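Projektbericht: Ordnung auf der Arbeitsfläche
Modul Wohnen und Alltagsgestaltung, Abgabe: 1 Jun 2026

1. Ausgangslage

In unserem Projekt haben wir untersucht, wie man eine Küchenarbeitsfläche so einrichtet, dass das Frühstück ohne lange Wege vorbereitet werden kann. Die Idee kommt aus dem Wohnheim Lullano, wo drei von uns wohnen. Dort gibt es im Flur eine gemeinsame Küche, und am Morgen stehen oft mehrere Personen gleichzeitig an derselben Stelle. Man wartet auf den Toaster, man sucht den Deckel von einer Dose, und das Brett liegt immer unter etwas anderem.

Wir haben im Oktober mit der Arbeit begonnen. Am Anfang wollten wir die ganze Küche behandeln, auch den Kühlschrank und die Schränke. Unsere Betreuung hat uns geraten, das Thema kleiner zu machen. Deshalb geht es in diesem Bericht nur um die Fläche selbst und um die Dinge, die dauerhaft darauf stehen.

2. Vorgehen

Zuerst haben wir eine Befragung im Wohnheim gemacht. 26 Personen haben den Fragebogen ausgefüllt zurückgegeben. Wir haben gefragt, welche Geräte sie am Morgen benutzen, in welcher Reihenfolge, und was sie am meisten stört. Die häufigste Antwort auf die letzte Frage war nicht der Schmutz, wie wir erwartet hatten. Am meisten stört, dass man Sachen wegschieben muss, bevor man anfangen kann.

Danach haben wir fünf Tage lang die Wege notiert, die eine Person beim Frühstück macht. Die Notizen sind leider nicht ganz gleichmäßig, an einem Tag fehlt der Anfang. Aus den Notizen haben wir mit dem Programm Taka einfache Skizzen gezeichnet und die Plätze der Gegenstände verglichen.

3. Einteilung in Zonen

Aus den Skizzen haben wir drei Zonen abgeleitet. In der vorderen Zone steht, was man jeden Tag in die Hand nimmt. In der mittleren Zone liegt das Brett, damit man beim Schneiden nicht über ein heißes Gerät greifen muss. Die hintere Zone an der Wand ist für Vorräte und für Geschirr, das man nur einmal herausnimmt.

Schwierig war die Frage nach den Geräten. In der ersten Variante, die wir Irkov genannt haben, standen alle Geräte an der Wand. Das sah ordentlich aus, aber man musste jedes Mal über das Brett greifen. In der zweiten Variante, Panganiban, kommen die Geräte nach vorne und die Vorräte nach hinten. Die Namen haben keine besondere Bedeutung, wir brauchten nur kurze Wörter für die Dateien.

4. Ergebnis der zweiten Variante

Bei der Variante Panganiban steht der Toaster vorne und der Miniofen links daneben. Das Geschirrtuch liegt gefaltet oben auf dem Miniofen. Das ist praktisch zum Greifen, aber für den täglichen Betrieb können wir es nicht empfehlen, weil der Ofen oben warm wird. Ein Haken an der Seite wäre die bessere Lösung. Die Kaffeepresse hat ihren Platz rechts vom Toaster bekommen, und das Holzbrett liegt flach dahinter.

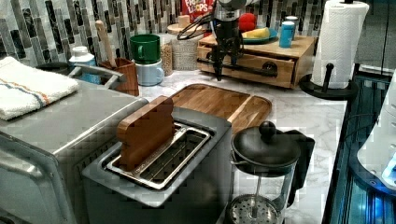 Für die Vorräte haben wir zwei Arten von Behältern verglichen. Ein durchsichtiges Glas hat den Vorteil, dass man gleich erkennt, wann man nachfüllen muss. Ein Korb mit Deckel wirkt ruhiger, aber man vergisst leichter, was darin ist. Tassen kann man stapeln, solange der Stapel niedrig bleibt. Wir haben uns auf zwei Stück übereinander geeinigt. Die Kochlöffel gehören in einen Halter nach hinten, denn beim Frühstück braucht man sie selten.

5. Offene Punkte

Die Variante wurde noch nicht über längere Zeit in der Wohnheimküche verwendet. Auch die Steckdosen haben wir zu spät berücksichtigt. Im Wohnheim sind sie nur auf der rechten Seite, so dass man die Anordnung dort vermutlich spiegeln muss. Außerdem haben wir nur das Frühstück betrachtet. Wer am Abend kocht, braucht mehr freie Fläche und würde den Toaster wahrscheinlich wegräumen.

Die Skizzen und der leere Fragebogen befinden sich im Anhang.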